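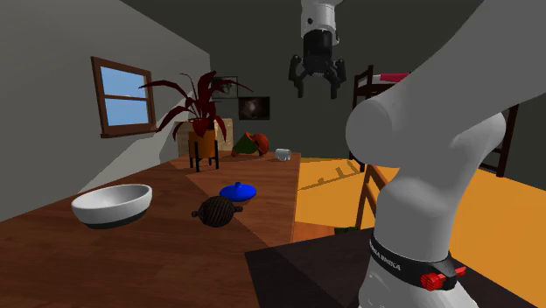 Hemthorpe Pottery Museum opens new permanent rooms on the history of the covered dish

HEMTHORPE, March. The Hemthorpe Pottery Museum will open four new permanent rooms this month under the title "Under the Lid: Cooking and Keeping Food in Hemthorpe." The rooms show 267 objects from local kitchens, inns, farms and workshops. The oldest piece with a known date was made in 1782, and the newest was bought in a supermarket last winter by a member of the museum staff.

The new rooms take the whole of the upper floor, which was closed to visitors during the repair of the roof. Entry is included in the normal museum ticket. Residents of Hemthorpe continue to enter without payment when they show a library card.

The subject of the exhibition is the dish with a cover. Before there was a refrigerator in each home, the cover was an important part of the kitchen. It kept flies away from the milk and soot away from the soup, and it kept the heat inside while the family waited for the last person to come home. Many covers in the museum collection were separated from their dishes long ago, and for many years they were stored in boxes with the word "various" written on the side.

"When I started to work at the museum, I was given the keys to a storage room with shelves full of lids," says Harish Subramaniam, curator of the new rooms. "I asked where are the pots, and my colleague answered that the pots are in the other building. It took us three winters to bring them together again. For some of them we have found the right partner. For others we have found a partner which fits well enough, and on the label we say clearly which case it is."

Four rooms, four uses

The first room, "Fire," is about cooking over open flame and in the bread oven. Visitors will find here heavy clay pots with blackened bottoms, iron covers with a raised edge to hold hot coals, and a long hook which was used to lift them. One wall is given to the bean pot, a form that the Hemthorpe workshops made for several generations with very small changes. The bean pots are placed in order of age, so that the visitor can follow how the neck became shorter and the handles moved down.

The second room, "Cellar," is about keeping food through the cold months. It includes crocks for cabbage and cucumbers, butter jars with a water seal, and egg jars from the farms on the north side of the river. The museum has built a small cellar inside this room, with a low ceiling and a stone floor. The temperature is a little lower than in the other rooms, and visitors are advised to keep their coats on.

The third room, "Table," is about serving. Soup tureens, vegetable dishes, sugar bowls and mustard pots are shown on a table set for a wedding dinner of 1873. The menu of this dinner survived inside a cookbook that was given to the museum by the Stojanovska family, who ran the inn beside the bridge. There were nine courses. The museum has translated the menu into modern English and prints it on a card which visitors can take home.

The fourth room, "Factory," tells about the time when the small workshops closed and the Wakon enamel works opened at the edge of the town. Wakon produced pots and lids in strong colors, and for many older residents these colors are the colors of their grandmother's kitchen. The room has an enamel oven door, the salesman's sample case, a set of price lists, and recordings of former workers who speak about the heat, the noise and the company picnic. The recordings can be heard in English with written text beside each listening place.

The Stojanovska gift

The largest single part of the exhibition comes from the Stojanovska inn. The family gave to the museum the full contents of the kitchen, including the account books, in which purchases of dishes were written down together with the price and the name of the potter. Thanks to these books the museum could give a name to 25 pieces whose makers were not known before. Two of the potters were women who continued the workshop after the death of their husbands, and their names had not appeared in any earlier publication about Hemthorpe ceramics.

"An account book is not beautiful to look at, and a visitor can pass it in two seconds," says Subramaniam. "But for me it is the best object in the house. There is a line where the innkeeper complains that a tureen arrived with a lid which does not sit straight. We have this tureen. The lid does not sit straight."

Touching is allowed in the Bada Room

Next to the four rooms is a smaller space named the Bada Room, after the Bada workshop, which was the last pottery in Hemthorpe to use a wood-fired kiln. In the Bada Room visitors may pick up modern copies of museum pieces, try different lids on different pots, and feel the weight of a full crock. Labels in this room are also in Braille. Children under eight should be together with an adult, as several of the copies are heavy.

The Bada Room will be used for the school program as well. Classes can choose between a lesson on food and seasons, for younger pupils, and a lesson on how a lid is made to fit, for older pupils. In the second lesson, pupils learn to measure the opening of a wet pot and to calculate how much the clay will shrink in the kiln. Each pupil makes a small pot with a cover, which is fired at the museum and can be collected by the school four weeks later. Teachers can reserve a lesson through the education desk. Groups from outside Hemthorpe pay the reduced ticket price.

Talks and evening openings

During the first months the museum will offer a series of evening talks in the reading room on the ground floor. All talks begin at 6:30 p.m. and are followed by tea. The first talk, by Harish Subramaniam, is about the search for the lost lids. Later talks will treat the glazes of the river workshops, the Wakon color cards, the language of old recipes, and the repair of cracked dishes with wire and rivets. A seat can be reserved at the ticket desk.

On talk evenings the upper floor stays open until 9:00 p.m.

A request to the public

The museum is still looking for objects and information. In particular, it would like to hear from persons who own:

dishes or lids with the Bada stamp, a letter B inside a circle, also when broken
Wakon catalogs from the early years of the factory
photographs of kitchens in Hemthorpe, where the stove or the shelves can be seen
handwritten recipe books which mention a covered pot

The museum does not give valuations. Owners may bring objects to the ticket desk during opening hours, where staff will take a photograph and write down what the owner can tell. It is not necessary to leave the object at the museum.

The catalog

A catalog with the same title as the exhibition is published by the museum. It contains a photograph and short text for each object in the four rooms, a chapter on the Stojanovska account books, a map of the former workshops, and six recipes from the inn, adapted for a modern oven. The catalog is sold in the museum shop and can be ordered by mail.

Visitor information

The museum is open from 10:00 a.m. to 5:00 p.m. The upper floor can be reached by stairs or by elevator. The floor of the cellar in the second room is uneven, and visitors with a wheelchair can see the same objects through a wide window from the corridor. Photography without flash is permitted in all rooms. Bags larger than a school backpack must be left in the lockers beside the entrance.

Press contact

Journalists who wish to visit the rooms before the opening, or to speak with the curator, are asked to write to the press office of the Hemthorpe Pottery Museum. Photographs of selected objects are available on request and may be used free of charge in connection with reports about the exhibition. Please send one copy of the published article to the museum archive.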